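Resum Flower Room: progress report to the Prevholm Fund

Report dated 09/12/2023

We have had a really good few months, and I'm delighted to be writing this with the flower room properly up and running. When you awarded us the grant in June we had a bare room, a borrowed table and a long list. Most of that list is now crossed off!

What your money has bought

The grant of £2000 went mainly on stock and the work surface. We chose artificial flowers so the same stems can be used again and again, and so that people with hay fever can join in (several had told us they'd always had to miss out). Our supplier, Olitz, sent roses and hydrangeas, 200 stems in all. The red roses are lovely, with deep soft petals, and they have been the favourite from the first week. The hydrangeas come in a pale blue that sits beautifully beside them.

The white table was the best decision we made. Colours show up clearly on it, even on a dark afternoon, and small bits of leaf are easy to spot and pick up at the end.

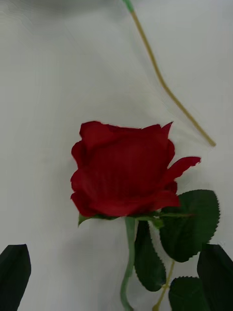
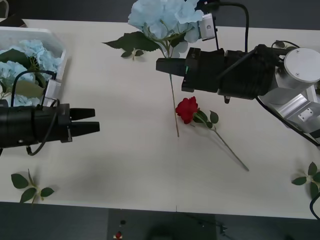 Red rose and pale blue hydrangea on the white table.

How the arranging is going

We start every arrangement with one large bloom and build from there. The long stems took some getting used to, and our first vases were rather top-heavy. Heavier vases from Onyshchenko have sorted that out, and they were kind enough to deliver them free. We now keep the heads together in trays, which has made setting up much quicker and stopped the petals getting crushed in boxes.

So far we have finished 77 arrangements for day rooms and reception desks. The feedback has been so warm, and two of the places have already asked for a change of colours in spring.

Still to do

The leaves do come away from some stems, so we're trying out a better glue. The storage shelves are late and should be up early in the new year. We have £200 left, which we would like to spend on cream and yellow flowers if you are happy with that. Please let us know, and do come and have a go at the table yourselves!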